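Trial diary: the Wimport hand grippers, second entry
October - by Mathis Tessier
9 comments - 2 shares

Started at half past eight with the shirts again. The Wimport set is on trial with us until the end of the month and then Bernd Wendt wants a yes or no from me, with a price attached. He is paying for it out of the Trolleck budget, so he gets to ask.

For anyone who missed the first entry: it is a pair of grippers you hold in your hands, one left and one right, and you do the job yourself while the kit records how you did it. The recordings go to the service side, which Wimport sells separately, and what comes back is a folding routine for the arms at the Edwards site. We are looking at the pair, the software and the first batch of training as one package. The quote is for 300 finished folds. I asked if we could start with 100 and they said yes, at a worse rate per fold.

Towels went fine last time. T-shirts are harder. The sleeves are the trouble, and I spent most of the morning on nothing else. My habit at home is to flip the shirt over and fold the sleeves to the back. With the grippers I gave up on flipping and now bring them in across the front, one side and then the other. The folding guide that comes with the kit shows it the other way around. I wrote to their support line to ask if that matters. No reply by lunch.

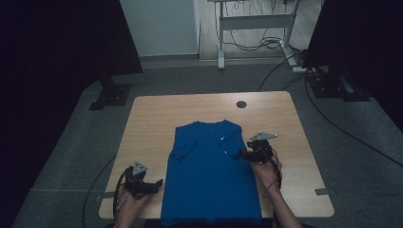
Both sleeves in, collar at the far end of the table.

The table is a bit short for this. The hem goes over the front edge when the shirt is laid out flat, and on the larger sizes I expect it to be worse. Wimport lists a minimum table size in the manual and ours meets it, so I would call the manual optimistic. I have put it down as a point against, a small one. If we go ahead I'll ask for a deeper top from Stullura, who did our benches.

Cables are my bigger complaint. Each gripper has its own and you are always aware of them. Twice I had to stop and shake out my right arm to get the thing off my wrist. There is a clip in the box for holding the cable against your sleeve, but I work in short sleeves and it won't sit on skin. Wimport says a cordless version is coming. I have been buying equipment long enough to leave that out of the comparison.

Grip is good. I had expected the pads to slide on cotton jersey and they mostly don't. What takes practice is picking up a single layer. If you come down too flat you push the cloth along in front of you, and if you come in steep you get both layers and the fold goes wrong. The best results came from going in low with the jaws wide and closing slowly. By eleven I could do it most times without thinking about it, and my left hand is still the worse of the two. 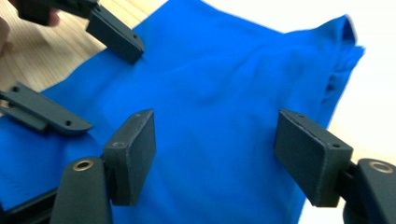
Close in on the blue shirt, jaws still open.

Bernd came by before lunch and had a go. He is faster than me and a lot rougher. The software rejected 2 of his folds and wouldn't say why, only a red bar and the word "retry". I would like a reason in plain words there. If we put new people on this they will need to know what they did wrong, and a red bar doesn't tell them.

He asked about the hands. Mine ache at the base of the thumb after an hour. His didn't, but he only did ten minutes. I am going to try shorter blocks tomorrow, twenty minutes on and ten off, and see if the count holds up. The spring feels stiffer on the left one, or else my left hand is just weaker. Will swap with Bernd and compare.

Afternoon was paperwork. Went through the service contract again and found that re-recording after a change of garment is charged as a new batch. So polo shirts would be a second order. That needs to go in the note to Bernd before anything else does.

To do: chase support about the sleeve order, measure the large shirts, ask for the price of spare pads.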